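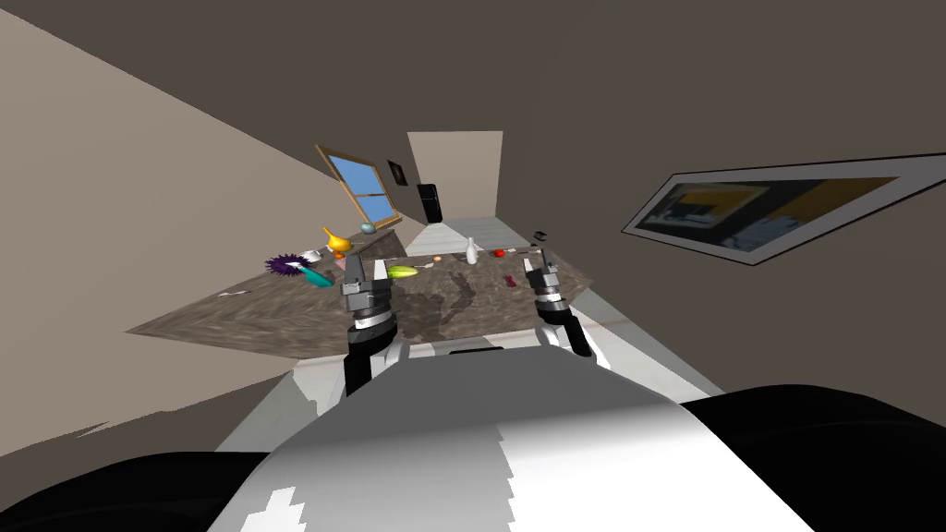
Plating notebook, June, Friday

Started 8:40. Second go at the rose gold bands, Nesa line, the batch that came back with the "lifetime color" card in the box. I still don't believe the card. The plating house says the thickness is the same as on the first batch, and the first batch went pink-grey on the inside of the shank before the display season was over. Same thickness and a better result would need an explanation, and so far all I have is a nicer box.

Weighed the tray before doing anything. 577 grams with the tie wires on. Forgot to tare the wires again, so that number is good for comparing with tonight and nothing else.

Rub test

Used the Mösli felt wheel turned by hand, dry, no compound. 700 strokes on one band from the new batch, 700 on one from the old. I was hoping for a clear answer and did not get one. The old band shows silver along the top edge of the bezel, a thin line you need the loupe for. The new band shows nothing on the bezel but has gone dull on the back of the shank, in a patch that might be wear and might be whatever was on my glove. Wiped it with alcohol and the patch got smaller. Did not go away. Calling it undecided.

Someone will say that a felt wheel is nothing like a finger. Agreed. A finger has sweat, hand cream and a steering wheel. The felt is the kind version, and if the plating fails there it fails everywhere.

Sweat test

Made up the salt and lactic solution from the recipe card taped inside the cupboard door. The card says to warm it "gently," which could mean anything. I used the bath at the lowest mark. Two bands in, one from each batch, plus a scrap of bare sterling so there is something to compare with. In at 9:25.

11:50 – scrap already yellow at the saw cut. Both bands look fine.
2:30 – scrap brown. Old band has a spot beside the hallmark. New band fine, or fine as far as I can tell under the bench lamp, which makes everything look rose gold.
4:15 – took them out, rinsed, dried in sawdust. Looked at them by the window. New band has a spot too, same place, next to the hallmark, smaller.

So the hallmark is the trouble on both. My guess is that the stamp throws up a burr, the polish rounds it over, and the plating goes on thin at the lip. That has nothing to do with the bath or with what the plating house changed, if they changed anything. Next time stamp first, stone the burr flat, then polish. Should have been the order all along. The work sheet has it the other way round and I'd like to know why before I cross it out.

Stones

Pulled 16 of the small white zircons from the Lusetti packet and checked them for the pale girdle problem. Most are all right. Two have a chip at the edge that would hide under a claw, and I don't want it hidden under a claw, I want it sent back. The packet is marked first quality. So was the last one.

Also tried the Pledwood ring stick against our steel mandrel, because the seller claims it "reads true in all seasons." It reads a quarter size large at the top end and matches at the bottom. The mandrel could be the one that's off – it has been dropped often enough. Until one of them is checked against a gauge, size on the steel and write "steel" on the envelope.

Tray tonight: 577 again, wires on. The scale only shows whole grams, so all that says is no band fell behind the bench.

Job 751 (two-tone pendant) not started. The customer wants the yellow part masked and the back left bare silver. The lacquer we have creeps under heat, whatever the label says. Try it on a copper blank first, and leave the blank overnight before peeling.

To do

Ask the plating house for a thickness reading on the inside of the shank, in writing. They always measure the top.
New sawdust. The old lot smells.
Repeat the rub test with clean gloves and a fresh felt.
Label the sweat solution, it looks exactly like the rinse water.
Leave the "lifetime color" cards out of the boxes until the second sweat test is done.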